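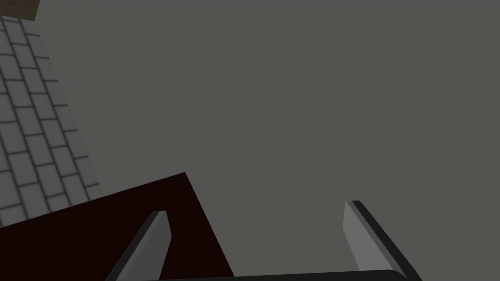 Is the Orko simulator pack any good for a beginner?

Asked by Lorna Cowie, 23 Sep 2018

I'd love to learn how to program a two-finger gripper before spending money on a real arm. Orko looks lovely but I can't tell how much you get. Does the wrist view come with it, or is that extra? And will it run on an old laptop?

3 answers

Ailsa Aitken
Wrist view is included! I've had the pack since May and I'm still finding things to try. You get 11 practice rooms and can swap the blocks and surfaces – plain grey is the easiest to start on. My first 40 grasps were dreadful, then I slowed the approach right down and it all began to click. Mine runs on a laptop that's seven years old (shadows off, small window). Do the lessons in order, the third one on finger opening is brilliant.

trekholm
yes runs fine on old stuff. get the free trial first

Pons
I went with Morora instead, so can't compare properly. One thing to check is whether you can save your runs. I let mine go to 1,000 tries overnight and was so glad I had the log. Have fun with it, it's a great hobby – and do post how you get on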